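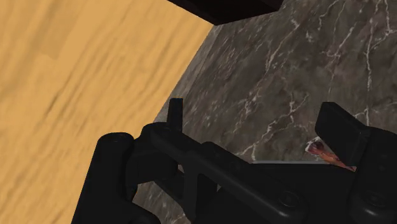 I have been meaning to write about socks for at least three newsletters now, and every time something else pushes them down the list. So they get the whole item this month! Most of the mail I get is about shoes and jackets, and hardly anyone asks what goes on under the shoe, even though a bad pair of socks will wreck your feet faster than almost anything I can think of. I used to buy the big cotton multipacks, the kind that start out white and end up blotchy and gray like mottled marble, and I wore them for everything from mowing the lawn to a full day on the Radell trail. I had blisters on both heels that whole summer and blamed the boots.

What changed my mind was a weekend walk with Kevser Polat and Noreen Jadoon in early September. We did 12 miles on the first day, most of it uphill, and it rained on us for the last part (a proper soaking, the kind where you give up on the hood). I had borrowed a pair of midweight merino socks from Noreen that morning, more to be polite than anything. My feet were wet by the end and they were still fine, no hot spots, nothing. Kevser had cotton on and spent the evening with tape on her toes.

I have since bought three pairs of my own. Two came from Dursun, the little outdoor shop behind the post office, and they were $21 a pair, which made me swallow hard at the register. The third was a thinner pair I found on sale. The thin ones are great in running shoes but they slide around in my boots, so if you only buy one kind, think about which shoe you wear most and take it with you to try on. A sock that bunches under the arch in the store is going to bunch worse on a hill.

Washing is where people go wrong. I turn mine inside out, use cool water, skip the fabric softener and hang them over the tub. One of mine went through the dryer by accident and now fits my niece, who is very pleased with it.
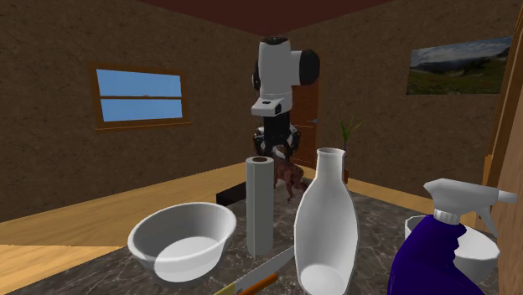 Janaína Peixoto wrote in to say she thinks merino is overpriced and that she has walked for 5 years in plain synthetic socks without a single blister, as long as she changes into a fresh pair at lunch. She also says hers dry overnight on a tent line and mine never will. Fair point on the drying! I tried the lunchtime change last week and it felt wonderful, so I'm stealing that one, and a spare pair now lives in the top pocket of my pack.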